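Bed runner with piped seam keeps sliding off the foot end

Kadex
Jun 2, 2025
I have a light grey runner across the foot of the bed, over a white quilted comforter. The face is smooth and a bit glossy, with a piped seam along the length. By morning it is on the floor. Fabric tag is gone, so I can't confirm fiber content. Runner is 70 inches long. Has anyone fixed this without sewing it down?

Karabulut
What is on the underside? If it is the same smooth cloth as the face, there is very little friction against the comforter. I put 4 strips of rug gripper under mine in May and it has stayed put.

Kadex
Same cloth both sides. It also becomes the sorting surface on laundry day – white things on the runner, dark things held back until the whites are folded – so it gets dragged around. 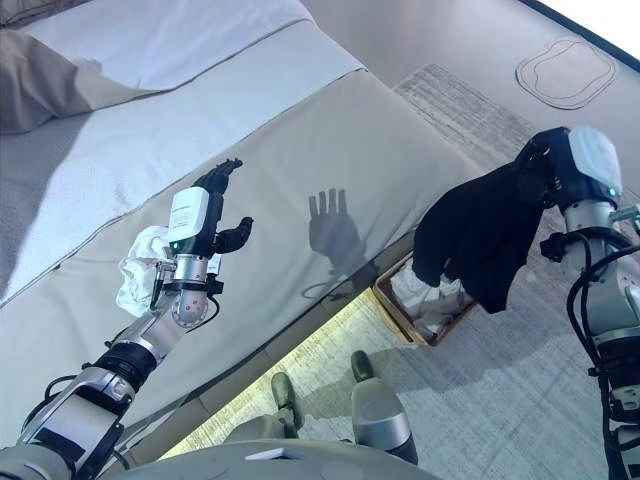 The overhang on the floor side is longer than the other by 11 inches. I like the look, but I suspect the weight is pulling it over.

Jistix
It is. Center it first, then worry about grip. Rug gripper will snag the quilting stitches on a comforter, so I would not use it. Two flat ties under the mattress, one per end, will do.

Karabulut
Mine has not snagged anything. Depends on the grade. The open mesh type is the problem, the solid type is fine.

Jistix
The solid type leaves a residue on white cotton after a few hot washes. I have replaced 2 covers.

Pedon
You are supposed to take it off before washing. Either method works. I would also stop sorting on it, piping wears at the fold long before the rest of the cloth does.

Kadex
Sorting stays, there is no other flat surface in the room. I will center it and try the ties – no adhesive, no mesh.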